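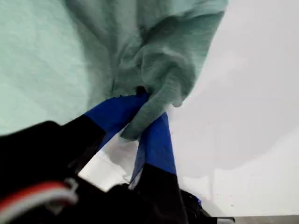 June 2021

Benedicta Atinga, Eetu Seppälä, Attila Katona and Efua Issahaku

4. Sources of disagreement between first and second grading

4.1 Material and procedure

The garments discussed in this section came from the mixed-summer stream at the Sarpong sorting hall, which handles around 300 bales in a normal month. Winter clothing, shoes, household linen and children's wear are separated before the stream begins and are left out of the study. The sample consisted of 1,154 garments, of which 434 were T-shirts; the rest were blouses, light trousers, skirts, dresses and shorts. Each garment was graded once on the regular line and a second time in a side room by a grader who had not seen the first result.

Both gradings used the hall's own four-step scale. Grade A is given to garments without visible wear. Grade B allows light fading, slight pilling and loss of shape that does not affect fit. Grade C allows one small stain, a missing button or an open seam no longer than a finger joint. Anything below this is sent to wiping cloth or fiber recovery. The scale is printed on a card at each station, although experienced graders were rarely seen to consult it.

The first grading was done at working pace. Graders pull a garment from the belt, hold it by the shoulders or waistband, turn it once and drop it into a chute. The second grading had no time limit. The grader was asked to lay the garment on a table, open it fully, inspect the front, turn it over, inspect the back, and then check the inside of the collar, the underarms, the cuffs and the hem. Comments were written on a paper slip and later entered by Salamatu Tetteh, who also resolved unclear handwriting with the graders concerned.

A garment was treated as regraded when the two results differed by at least one step. Differences in garment type or fiber class were recorded but did not count as a change of grade.

4.2 Extent and direction of regrading

In total, 344 garments were regraded, just under a third of the sample. Most moved down by a single step. Upward moves occurred mainly between B and C and were often connected with lint or loose thread that the first grader had taken for a stain or for damage. Moves of two steps were rare in every garment type except light trousers, where worn inner thighs had been missed in the first grading.

The downward moves matter more to the hall than the upward ones. A bale sold as A that contains a noticeable share of B garments is likely to be disputed by the buyer, and the cost of a disputed bale is borne by the sorter. An upward error costs the hall the price difference on a single garment and is seldom noticed by anyone outside it. It would therefore be reasonable to expect graders to lean toward caution, and the written instructions tell them to do so when in doubt. The results do not show such a lean. Graders appear to have been confident in the first grade even where the second inspection found a plain fault.

Interviews gave a partial explanation. Several graders stated that doubt arises only when something has been seen. A faint mark leads to a second look, and the second look usually leads to the lower grade. A fault on a part of the garment that was never in view raises no doubt at all. The instruction to be cautious has no effect in that case.

4.3 Parts of the garment not seen at first grading

The slips were sorted by the place of the fault that had caused the change. Four places accounted for most of the downward moves: the underarm, the inside of the collar, the lower back and the hem. Faults on the upper front were seldom missed. This agrees with the way garments are held on the line, since a garment held by the shoulders presents the upper front squarely and the lower part hangs in loose folds.

Underarm staining was the most common single cause. In light colors it shows as a yellow or gray tone with a soft border, and in dark colors as a stiff patch that can be felt more easily than seen. Graders who work with thin cotton gloves reported that they depend on sight alone for this fault. The hall introduced gloves for hygiene reasons, and no change to that rule is proposed.

Collar faults were of two kinds. Grime on the inner band was found in woven garments and in polo shirts. In knitted garments the usual fault was a rib that had lost its stretch, so that the neckline would not lie flat. The second kind is difficult to judge from a hanging garment because the grader's own grip pulls the neckline out of shape.

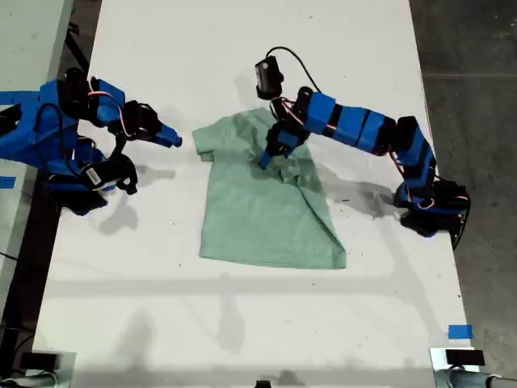
Folds present a separate problem, and one that laying a garment out does not fully remove. The bales arrive tightly pressed, and knitted cotton keeps a crease well enough that a doubled section may stay doubled when the garment is put down. The covered part then escapes inspection without looking obviously incomplete, particularly in plain colors. The pale green T-shirt in Figure 2 is spread roughly flat, with its left sleeve sticking out as a short flap, yet no matching sleeve shows on the right. A diagonal fold runs from the middle of the right edge toward the lower right corner, and the fabric there appears to be tucked or doubled over. The neckline is also bunched into small folds. A grade given from this view would rest on an incomplete inspection of the right side and the collar, two areas that the procedure in Section 4.1 requires to be open. For this reason, the second graders were told to find both sleeves and all four ends of the side seams before writing anything on the slip.

The rule on sleeves and seams was added after a short trial with garments outside the sample. In the trial, one grader had opened garments by smoothing them from the center outward, which tends to press an existing fold more firmly into place. Opening from the edges gave better results. The grader takes both bottom corners of the hem, draws them apart, and then does the same at the sleeves. The procedure takes slightly longer for dresses with a full skirt, where the edges are difficult to locate.

4.4 Color and surface

Color had a smaller effect than expected. White garments were regraded most often, but the difference disappeared for the most part once underarm staining was set aside. Pastel shades behaved much like white. In black and navy garments the typical missed fault was uneven fading along seams, which requires a broad, even light. The line stations are lit from one side by the windows in the morning and by ceiling tubes for the remainder of the shift. The side room has ceiling tubes only. A comparison under matched light was not made, and some of the difference recorded for dark garments may be due to the rooms.

Pilling was the fault on which graders agreed least. Neither the card nor the training sheet says how much pilling is slight. Two garments with a similar surface could receive B and C from the same person within one shift. Small photographs of agreed cases, placed next to the card, were suggested by the graders themselves, and a set prepared by the Pruvo hall was considered. It was not adopted during the study, as this would have changed the procedure partway through.

Printed garments need a further comment. A cracked print was treated by some graders as wear and by others as part of the design, and both readings were defended in the interviews. The disagreement was confined almost entirely to T-shirts. Garments whose grade depended on a print alone were kept in the sample but marked, so that they can be left out by readers who wish to do so.

4.5 Limits

The second grading is used here as the reference, but it is also a judgment and was not checked by a third grader. Where the slip named a clear physical fault, such as a hole or a stain, the second result can be accepted with little risk. Where it named pilling, loss of shape or a cracked print, it should be read as one opinion set against another.

The graders knew that a study was under way. Work on the line may have been more careful than usual in the opening shifts, and the share of regraded garments did rise slightly toward the end of the collection period. Bale source may also play a part, as the later bales came from the Tristeck collection points, where garments wait longer before pressing. The two effects cannot be separated with the data at hand.

All results refer to summer clothing. Heavier garments are held and turned differently, often by two people, and lining hides a large part of the inner surface. A second round on coats and knitwear is planned for October, using the same scale and the same slips with added fields for lining and pockets.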